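Open day, Postberg kitchen lab. Notes for my slot, 2 p.m.

Thank Bence Magyar for the invitation. Say who we are: Fitaleck, six people, two-arm kitchen work. Group size is 50, so ask the back row to come forward for the demo.

Slide 4. Leave it up while Máté gets the arms ready.

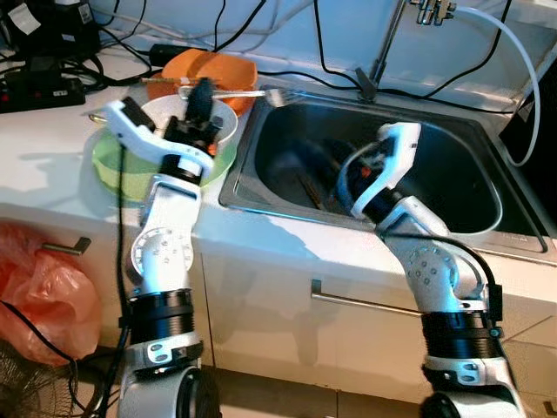
Dish task: left gripper at the bowls, right gripper in the sink.

Point out the fork on the rim of the white bowl. Thin metal things are hard for us. We have about 3,000 recorded runs since February. Then hand over to Máté Pintér for the live run. Questions after.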